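4. Task Design and Student Work

4.1 The sorting exercise

The module was taught at Skendholm to second-year students in the school of engineering. Most of them had written short programs before, but few had worked with a robot outside simulation. The course team therefore wanted a first task that could be explained in a sentence and marked without dispute. Students were asked to make the robot move a named item into a target region on a table, and to leave every other item where it was. Each team had six weeks to complete the work, starting from a common set of files which we refer to as the Torkitz kit.

Forty students took part and were placed in teams at the start of term. Teams were mixed by prior programming mark, following the practice already in use on the Niven design course. Each team kept a shared log in which every attempt was entered, including those stopped by hand. The logs were handed in with the final report and form the main source for the analysis in Section 5.

Items were chosen from ordinary packaged goods. Rigid blocks had been used in the previous year, and staff at the partner college in Mullness reported that students quickly tuned their programs to one shape and one grip height. Soft packaging is less forgiving. A bag of crisps changes shape when it is pressed, its surface reflects light, and its printed face may be turned in any direction. The target region was a circle, and its outline could be crossed by an item lying near the edge. Figure 3 gives one arrangement of the table, with one bag across the rim of the circle and a second outside it.
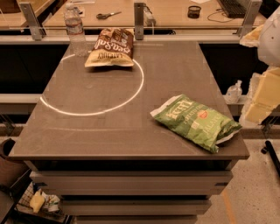
Figure 3. Table arrangement with two bags of crisps and the circular target region. The sea salt bag lies across the upper rim; the green jalapeño bag is to the right of the circle.

Arrangements of this kind led to the most discussion in class. The first version of the task sheet stated only that the item should be "in the circle", and teams read this in different ways. Some counted any overlap as a success, while others required the whole bag to lie within the line. The sheet was revised in the second week so that an item was accepted when its centre fell inside the outline. Attempts made under the earlier wording were marked again by two members of staff, working separately, and differences were settled by a third.

A related question was how the item should be named. Teams were free to refer to a bag by colour, by the flavour printed on it or by its position on the table. Naming by colour was the most common choice in the early logs. Several teams later moved to flavour, as they expected the assessed session to include two bags of a similar colour. The task sheet neither encouraged nor ruled out any of these methods.

4.2 Assessed session

The assessed session was held on 2/16/19. Each team was given 20 minutes at the table, including the time needed to load its program and check the starting position. Changes to the code were allowed during this period but had to be entered in the log. Across all teams, 177 attempts were recorded. An attempt was closed when the program ended, when the item left the table, or when a student pressed the stop button.

Marks were divided between the outcome of the attempts and the written report. The report was given the greater weight, and a team whose program performed poorly could still pass the module if the causes were clearly set out. Students who missed the session for an accepted reason were offered a second date in May under the same conditions.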